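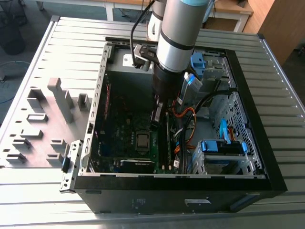

Is it worth repairing an old desktop computer instead of replacing it?
Often it is, if the fault is in the memory, the drive or the power supply, and if the computer still does what you need it to do.

I've been fixing up secondhand desktops at home in Titton for a few years, mostly for people on my street. Putting what I know in one thread so I can link to it.

First thing is memory. Random freezes, restarts and blue screens are very often a bad stick or a stick that has crept out of its slot. Shut down, switch off at the wall, take them out, put them back firmly. Costs you nothing.

If it has two sticks, run it on one and then the other. If it behaves with one and crashes with the other, you have your answer.

Second is the drive. If the computer takes ages to start and still has a spinning hard drive, swap in a solid state one. I would do this before spending money on anything else.

Copy your photos off before you touch it. I lost a folder of tax records in October by leaving this until after.

Power supplies: replace the whole unit. Don't open one up. They can hold a charge after they're unplugged and there is nothing in there you need.

Some of the big office brands use their own plugs and odd sizes, so check the connectors before you order. I bought the wrong one for a neighbour's machine and had to post it back to Brameck at my own expense.

What I don't bother with: motherboards. By the time you find one that fits the old processor, you've paid more than a refurbished computer would cost.

My limit is $300 in parts. A decent refurb around here goes for $400, so past that point I tell people to buy the refurb and keep the old drive.

Someone asked about dust. Take the case outside, hold the fan blades still with a finger and use short bursts of canned air. Skip the vacuum cleaner.

Keep your screws in an egg carton, one cup for each stage. Mine came from Zokis, with the eggs.

Chrysanthi Zacharopoulos asked whether this applies to laptops. Partly. Drives are usually fine to swap, but memory is soldered down in a lot of the thin ones. Look up your model first.

If it's dead for good, don't put it in the kerbside bin. The transfer station on Gautier Road takes computers and monitors at no charge. Pull the drive before you go.

Will add printers another time. I have opinions on printers.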